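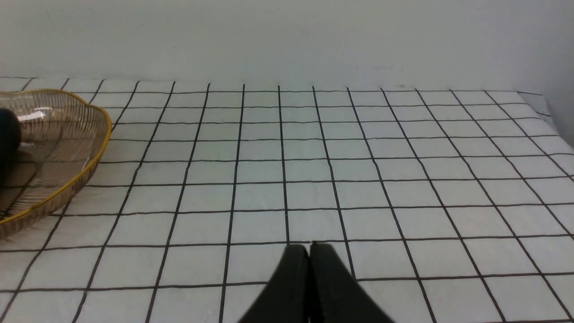 Robot Station Operator, Packing and Sorting
Tovix, Lovolholm site
Full time, day shift, start in July

Hi! I run the small-goods floor at Tovix in Lovolholm, and I'm looking for someone to join us at the robot stations. I'm writing this ad myself because the last one was so full of phrases like "dynamic fulfillment environment" that people came to the interview thinking it was an office job. It isn't. You'll be on your feet a good part of the day, with your hands on things, next to a machine that picks stuff up and puts it down.

A bit of background. We pack gift sets and small household goods for shops that don't want to do it themselves. Until last year it was all done by hand at long tables, me included (I packed for years, and my wrists can tell you about it). Then we brought in arms for the picking part, under a project called Sitompul. There are 118 of us on the site, and everyone who was packing then was offered a place in the new setup. Some took it, some moved over to receiving, and a couple of people decided it wasn't for them and left. I'd rather you hear that from me now than from somebody in the break room.

So what does the job look like these days? You get a station with a table, a grid cloth on top, and an arm. You set out the baskets and the items, start the run, and keep an eye on it. The grid is there so you can put things back where they were when a run needs repeating, and you'll get very good at reading it. When the arm fumbles a pick, you stop it, fix the item, write down what happened, and start again. On a good day a run goes straight through and you're mostly checking finished sets. On a bad day it's the same shiny round thing slipping out of the fingers over and over, and you'll be calling me across the floor. Please do call me!

Things you'd be doing in a normal week:

Setting up and clearing your station
Watching runs and stopping them when something looks off
Smoothing or swapping the grid cloth (it creases, and the cameras don't love that)
Wiping down the gripper fingers and checking them for wear
Packing by hand whatever the arm can't manage, mostly soft or tangly items
Filling in the run log, in plain sentences
Showing new people the ropes once you know them yourself

The part I didn't expect when we changed over is how much watching there is. Packing by hand is tiring, but you can chat while you do it and let your mind wander off. Watching takes more out of your head. We learned that the hard way with shifts that were too long at the screen, so now you swap tasks every 40 minutes and get a proper 20-minute break morning and afternoon on top of lunch. Some of the old packers still miss the long tables, and I get it. The room is quieter than it used to be. We've put two stations facing each other along the window side so people can talk, and that's helped.

You don't need any experience with robots. None of us had any. You do need decent patience, okay eyesight (glasses are fine), and the kind of personality that gets a little annoyed when something is sitting crooked. Being able to write a clear note matters more than you'd think, as the Bolberg technicians who service the arms go by what we put in the log. Training is paid, and you'll sit beside one of us until you feel ready to run a station alone.

Pay is the same grade as line lead, which was a step up from packing when we made the switch. There's also a $500 bonus once you've finished training and signed off on your own station. Parking is free, the bus stops right by the gate, and the coffee is drinkable.

If you'd like to see the place first, we open the floor to applicants on Tuesday at 4 p.m. Wear closed shoes and ask at the front desk for the Sitompul floor. You can try setting up a station yourself and talk to the people who do it all day. I'll go and stand somewhere else while you do, so you can ask them whatever you like.

To apply, drop off a resume at the desk or send one through the jobs page on our site. A short note about work you've done with your hands is welcome too, paid or not. I read all of them, usually in the evening, so give me a few days to get back to you.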